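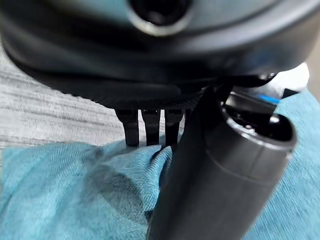 Smooth dark grey plastic, with black comb teeth along the underside.

Home | Weather Stations | Rain Gauges | Barometers | Spares | Help

Filed under: Rain and Flood, Garden Gauges

July
By Upendo Kaijage

Kellar Garden Rain Gauge with Overnight Alert

If you have ever stood at the back door in your slippers at six in the morning, wondering just how much came down in the night and whether the lane at the bottom will be passable, then you are the sort of person we had in mind when we took on the Kellar. We have sold rain gauges of one kind or another for a good many years (my own first one was a glass tube tied to a fence post with garden twine, and I was very fond of it until the frost got it), and this is the one I would now put in my own garden. I have done, in fact. It is between the runner beans and the water butt, a bit too near the water butt if I am strict with myself.

The Kellar is a tipping gauge. Rain falls into the funnel, runs down to a small see-saw bucket inside, and each time the bucket tips the gauge adds a little more to the total. The indoor display shows what has fallen in the past hour, since midnight, and over the whole month. You can also look back over past days, 753 of them, so you can settle the argument about whether last summer was wetter than the one before. It will hold those readings even when you change the batteries.

The alert is the part our customers write to us about. You choose how much rain in an hour is too much for your patch, and the display chimes when the gauge passes it. It chimes five times and then leaves you in peace, and there is a night setting which simply lights the display and makes no sound at all. For anybody with a cellar that lets in water, or a stream behind the garage, or sheep on low ground, it gives you a bit of warning to go and move things. Please do still listen to the official forecast and take the proper warnings seriously! The gauge can only tell you what has already landed in your garden, and rivers often rise on rain that fell many miles away.

Where to put it

Out in the open, is the short answer. Walls and hedges throw a rain shadow that is bigger than you would think, especially when the wind is up, and a gauge tucked in beside the shed will read low all winter. Stand it level, using the little bubble on the base, and keep it clear of anything that drips. The signal carries 40 metres to the house across open ground, though thick stone walls will shorten that, so we suggest trying it on an upturned bucket for an evening before you get the post hole dug.

Looking after it

Leaves are the great enemy, along with spiders, who seem to think the bucket chamber was built for them. Lift off the funnel every few weeks, rinse it with plain water and wipe the bucket with a soft cloth. There is a mesh guard in the box, and a spare one too. In snow the funnel will fill and sit there until the thaw, and then you will get a day's reading that looks quite alarming, so make a note of it.

What comes in the box

Gauge and funnel, indoor display, mesh guard and spare, ground post, fixing screws, batteries for both parts, printed booklet. The Skokier wall bracket is sold separately and suits a free-standing fence post or a flat roof. If you already own a Punomik display from us, the Kellar will pair with it, and you can buy the gauge on its own. Owners of the older Nowakowski funnel can't swap it over, I'm afraid, as the collar is a different width.

Good to know

Display runs on mains or batteries
Readings in millimetres or inches
Chime volume: low, medium or off
Stock code: 700

Do ring or write if you are unsure whether your garden will suit it. Orders placed before 5 in the afternoon are packed the same day, and if you would like a spare funnel in with the parcel, just say so in the notes and we will add it.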